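Belthorpe workshop: the folding bench

Ignacio Ibarra and Nuria Salcedo have been building a two-arm folding bench in the back bay at Belthorpe since June. The arms were bought second-hand from Plattner and run on a controller Ignacio wrote himself, which he calls Grarkine. The aim is modest: pick up something flat and floppy, fold it once, put it down square. The build log has 761 entries so far, most of them a line long. A few pictures from the bench are below, with notes.

The yellow finger pads are the fourth set. The first three were hard plastic and slid off anything soft. These have recessed cells in the face and give a little when they close.
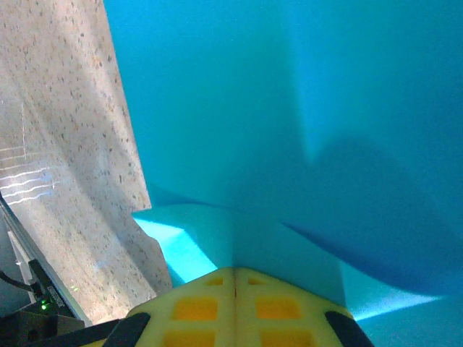 Closing force took longer to set than the rest of the gripper put together. Too much and the material bunches up between the pads, too little and it drops out on the lift. Nuria settled on 40 per cent of full current for thin stuff and leaves it there. The pads get a wipe with a damp cloth before each session.

Folding needs one arm to hold while the other creases. Grarkine runs both from the same clock, and the second arm waits 15 milliseconds after the first has stopped. Without the wait they nudged each other and the fold came out skewed.
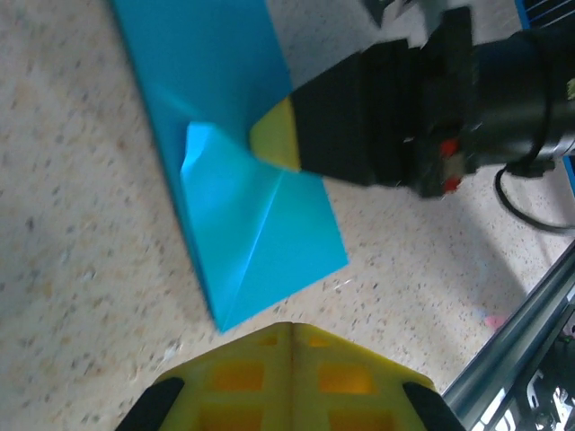
The height of the press is set by hand for each material and stored under a plain name, so "blue" and "tea towel" are both in the list. Ignacio would like a force sensor to do this. The Vindus one costs more than both arms did, so it stays on the wish list.

Cables were the other nuisance. They are now tied with enough slack for a full turn of the wrist, and the clips are checked every 2,000 cycles.

Still to do: a second pair of pads in a softer mix, a cover for the power supply, and a stop button that can be reached from the door side. Drawings for the pads are in the workshop folder. Ask Nuria for the current version, as the one pinned up by the lathe is out of date.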